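## 3. Safe working practice for the shared arm cell

Revision 2, prepared by Filipa Bettencourt for the Skedska project group

### 3.1 Scope

Section 2 covered the control software. Section 3 sets out the rules the group adopted for operating, servicing and handing over the arm cell in the Flivorbridge teaching lab. The rules apply to everyone who enters the cell, including students who only change parts or collect data. They do not replace the lab's general safety induction.

The starting point was the written procedure inherited from the previous group (Rindetau, 15 pages). Most of it dealt with the arm itself. Tooling, cables and fixed equipment inside the reach of the arm were covered by a single sentence: "keep the area tidy." We considered this too vague to check and wrote separate rules for each.

### 3.2 Status and access

The operator confirms the state of the arm on the teach pendant before reaching into the cell. A light on the arm may be used as a first indication only. Its color tells a person across the room something about the state of the arm, but the rule does not accept it as proof of a safe state.

One person holds the pendant at a time. Handover is spoken and acknowledged, and the name of the new holder goes in the log. During setup, speed is limited to the reduced setting. Full speed requires a completed dry run of the same program with the same tool.
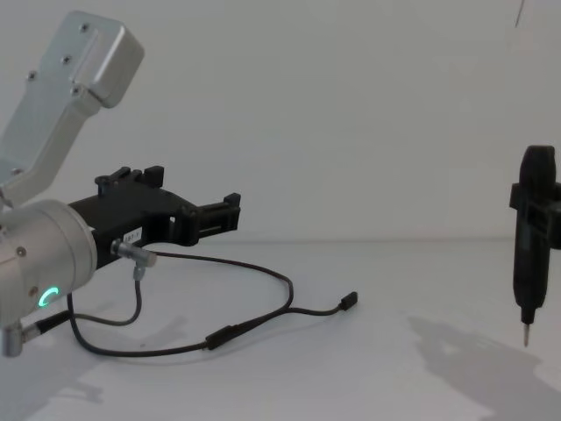 Cable routing is checked at every tool change and again after any change to the program. The check covers the full length from the tool connector back to the base, with the arm moved by hand or at reduced speed through its extreme poses. A slack loop on the tabletop, like the one running under the black mount, has to be assessed against the lowest pose in the program, and any plug lying on the work surface is either connected, capped or tied back before automatic mode is selected. Fixed tools count as obstacles even when they are switched off. The hanging screwdriver is therefore entered in the collision model with its bracket and with the bit at its full length, since the bit is the lowest and narrowest part and the easiest to leave out.

### 3.3 Labeling

Every mount carries a short code that matches one line in the tool register. The line gives the mass, the tool center point offset and the date of the last fastener check. A mount with a missing or unreadable label is not used. Codes are never reused, including for a rebuilt part, as the offset may have changed.

### 3.4 Log review

The cell log held 2776 entries at the end of August. We searched it for unplanned stops and found 117. Cause was recorded for too few of them to support a breakdown by category, which is a weakness of the old form. The new form (Appendix C) has a mandatory cause field and a separate box for cable contact.

### 3.5 Open points

- The Esfahani checklist format was tried for tool changes. It works on paper but has not been moved to the pendant.
- There is no agreed interval for replacing tool cables.
- The collision model is updated by hand. An out-of-date model is not detected by the software.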